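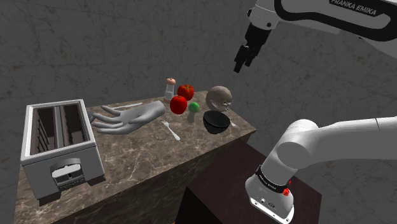

Sim render, counter layout with toaster. Gripper open, nothing in it.

February, 16:40. Budget notes

Zdeňka wants the equipment list by tomorrow, so I spent the afternoon shopping for a kitchen we have so far only rendered. In sim the marble counter is free. Stunard quote 2,443 for a real one, delivery extra, and their man went quiet when I asked if we could bolt things to it. Cheap worktop with a marble-pattern film, then. Abílio says the policy won't know the difference. I say the reviewers will.

Toaster: needs two long slots, like the model. Prola do one. Get 2, as we will break the first.

Mannequin head and hand: Honent sell them as a pair, grey, 700 the lot, which seems steep for someone who can't help with the washing up. Ask Vashisht about second-hand shop fittings before we commit.

Fork, spoon, bowl, shaker: home drawers. Apples: petty cash, and please not on my card again.

Pedestal for the arm: no quote yet. The sim one is dark brown wood and has never had to carry any weight. Abílio to find out what the floor will take.

Contingency 10 per cent. Zdeňka will cut it to nothing, so maybe write it in twice.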